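Sorting mixed chopsticks and smoked translucent spoons: what goes with what?

Question 2259, kitchen and tableware

I am clearing a cutlery drawer in a shared kitchen and have reached the chopsticks and the dark see-through spoons. The chopsticks no longer match. Some are plain wood, some are patterned, and at least two patterned ones have no partner. The drawer insert is a Petek, 36 cm long, with 3 lengthwise slots. I want one slot for chopsticks, one for spoons and one for serving pieces.

Should the odd patterned chopsticks be kept, and do the spoons need separating from the wood? I have laid part of it out on the table.
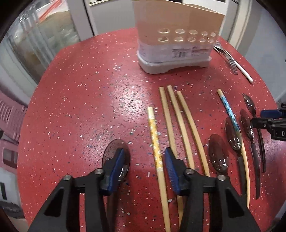 Chopsticks and dark translucent spoons on the red speckled table.

The three plain ones look alike to me, but I have not measured them.

Reply 1

Bin the odd ones. Replacement sets are cheap.

Reply 2

Measure before throwing anything out. Stand the chopsticks upright on a flat surface with the thick ends down and compare the tips. Anything within 2 or 3 mm can be used as a pair. Then check the taper and the cross-section, as a square-bodied stick and a round one are awkward to hold together even at equal length.

For the plain wood, pair two and keep the third as a spare. A yellow stick with white flowers and a light-blue and white one will work as a pair if the lengths agree. If they do not, put them in the utensil pot for stirring or testing cakes.

Discard any with splits, rough tips or flaking paint. Wood should go into the slot fully dry. I leave mine overnight in an open rack, tips up.

The spoons can share a drawer with wood but not a slot. Long handles slide over thin sticks and everything jams when the drawer is shut. Nest them bowl on bowl, all facing the same way. If the slot is too short, lay them at a slight angle or use the Rulia deep tray, which we had in the kitchen at Jekbridge and which took longer handles.

Reply 3

Agree with the above on drying. Check the spoons for a dishwasher mark before you put them through a hot wash. The Bekitz ones I had went cloudy on the top rack.

Contact us | Copyright 2019 | Back to top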